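Robotics class at Lokwood turns to table work for its final unit
Tuesday, May 11, 2021

LOKWOOD — Students in the robotics elective at Lokwood Technical High School are spending the last weeks of the school year on a project that starts with their own hands. Instead of programming an arm to move from point to point, they are recording themselves doing small household jobs with hand-held grippers, and the recordings will be used to train the class arm in the fall.

The project is called Zivcombe, a name the students picked by vote in the first week. It has 12 students and meets after the regular school day in the Bramamitz Building. The elective has been offered before, but until this year it ended with a line-following contest and a written test.

Each student works through the same set of tasks. Most of them involve a cup and a wire shelf: putting the cup on the top level, moving it to the lower level, turning it, and setting it back on the table. The student holds one gripper in each hand and is allowed to touch objects only with the gripper fingers. A task that ends with a dropped cup is still saved, but it goes in a separate folder and does not count toward the total.

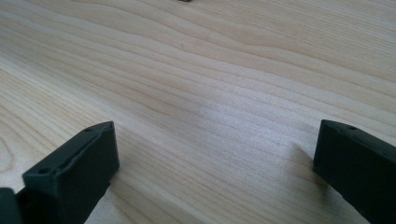
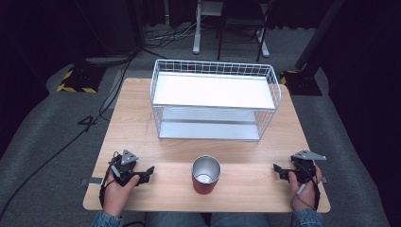
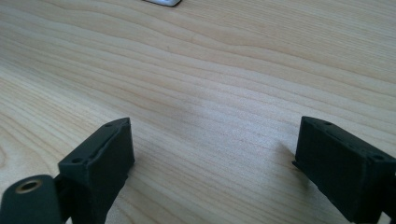
By the Lokwood Schools Desk
Staff writer, education

The class has set a goal of 1,000 completed tasks before the end of the term. As of the start of this week it had 692. Students keep the tally on a shared sheet, which also lists who did each task, which object was used and whether the task was done with the left hand, the right hand or both.

Two-handed tasks have gone more slowly than the class expected. Picking up a cup with one gripper is fairly easy after a little practice, students said. Passing it to the other gripper is harder, and it is easy to let go with the first before the second has a firm hold. Several students said they had to learn to slow down. One junior said she practiced at home with two pairs of kitchen tongs and a plastic mug.

The grippers have short, squared fingers that open and close across a gap. A student has to judge where both fingers are before closing them, and a tall object is easier to line up than a flat one. For that reason, spoons and lids were put off until the second half of the unit. A set of folded dish towels was also tried in April and dropped from the list after too many of the attempts had to be thrown out.

Every session is limited to 20 minutes per student, and then the next person takes over. The teacher set the limit after the first week, when students complained of sore wrists. Between turns, the others review earlier recordings and label them. A label gives the start and end of each task and a short note on what was done. Two students look at every recording, and if their labels do not match, it goes back to the whole group on Fridays.

Labeling has been the least popular part of the project, according to the class, though a few students now prefer it. One senior said he had no interest in the grippers but liked finding the exact moment a task began. He wrote a short script that flags recordings with missing labels, and the class has used it since spring break.

The project is paid for by a classroom grant from Tedesco, a machine shop in town that also takes two Lokwood students each summer. The grant covered the parts for the grippers, storage drives and a replacement for one of the classroom computers. The shop did not ask for the recordings, and they will stay with the school.

Students had to turn in a signed form from a parent or guardian before taking part. The form explains that the recordings are kept on school drives and that students may ask to have theirs removed. Names are replaced with numbers before the recordings are labeled.

Training on the arm is planned for September, when next year's class begins. The first test will be the simplest task on the list, setting a cup down on the top level of the shelf. The returning students will help run it. Seniors who worked on the recordings have been invited back to watch, and the date will be posted on the elective's page once the fall calendar is approved.

The class is also writing a short manual for whoever takes over. It covers how to set up the table, how to hold the grippers, how to name files and what to do when a recording stops early. A draft was handed out last week, and the section on file names was sent back for changes.

An open session for families will be held in the Bramamitz Building before the end of the term. Visitors will be able to try the grippers on a practice cup, and those attempts will not be recorded. Space is limited, and families should sign up through the school office.

Enrollment for next year's robotics elective is open to students entering grades 10 through 12. No programming experience is required. Students who want to join should speak with their counselor before schedules are finalized.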